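Forum > Bathrooms & Kitchens > Hard water, cleaning the white sink without wrecking the stone

arroyo_e
Joined July 2023
Posts: 40

Moved into a rental with marble around the bathroom sink and REALLY hard water. Chalky ring around the drain, crust at the base of the faucet. Old place had laminate so I just used vinegar on everything. Landlady (Mrs. Grímsdóttir) says no vinegar, period. Is she right or just being careful?

birthe_L
She's right. Vinegar etches marble. You get dull spots and they don't wipe off, it's the polish that's gone. Lemon same thing. Also most of the "bathroom descaler" sprays, read the back.

tapwater700
Disagree a bit. Vinegar in the BASIN is fine if it's porcelain. I soak paper towels, lay them in the bottom over the ring, 20 min, rinse. Never had a problem. Just don't slop it on the counter.

birthe_L
"just don't slop it" is how I got a mark the size of a coffee cup next to my soap dish. Undermount sinks have the cut stone edge right there over the bowl. You lift the towel out, it drips. Every time.

tapwater700
so use a bowl to carry it?? not rocket science

hkirkegaard
Both of you have a point. Porcelain can take it, stone can't. Finish on the faucet matters too, nobody has asked. If it's black do NOT soak it in anything acid. I did that on a Boment one and the coating went cloudy, $$$ to replace.

arroyo_e
Faucet is matte black yes. And marble is grey, polished. Dont know if its sealed.

bc_won
Water drop test. Put a spoonful of water on the counter, leave it 15 min. Darker spot when you wipe = needs sealer. No dark spot = you're ok for now. Sealer won't stop etching though, people always mix those up. It only slows down stains.

hkirkegaard
^ this. I sealed mine in November and still got an etch from toothpaste I think. Or the mouthwash. One of them.

birthe_L
What I do now: dish soap, warm water, soft cloth, then DRY it. Drying is the whole game. Crust is just water that sat there. For the ring, plastic scraper (old gift card works) held flat. No scrub powder, it scratches and then the ring comes back faster.

tapwater700
drying the sink after every use, who has time for that

birthe_L
Takes ten seconds. You spent longer typing.

bc_won
Etches you already have: marble polishing powder, damp felt pad, small circles. Started at 1000 grit on a bad one, then went to 3000, then the powder. Test a corner first. Wouldn't do it in a rental without asking. Mine was a cheap Tindent pad set, fine for small spots, don't expect much on a whole counter.

hkirkegaard
Would not let a renter near sandpaper lol

arroyo_e
No sanding, got it. Asked her about the sealer and she says go ahead. Going with soap + card + drying. The pop-up stopper is the other problem, there's gunk under the rim of it.

bc_won
Lots of them unscrew or lift straight out, depends on the type. Old toothbrush after that. Same brush for the overflow hole, they get nasty and then you smell it and blame the drain.

arroyo_e
ok two pics

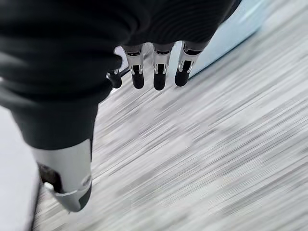
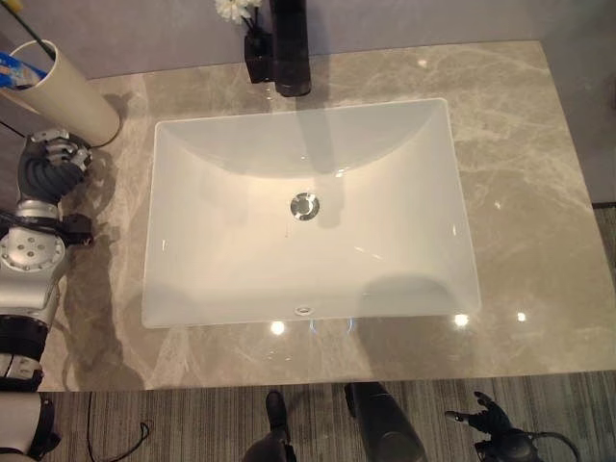
sindesus_fan
Can I use baking soda on the marble, or is that as bad as vinegar?

bc_won
Baking soda won't etch it like vinegar does, but it's a mild abrasive and can dull a polished finish if you rub. Mix a thin paste with water, let it sit on the stain, wipe off with a wet cloth, no scrubbing. Rinse twice or it leaves a white film.

tapwater700
still team vinegar. in the bowl. with a bowl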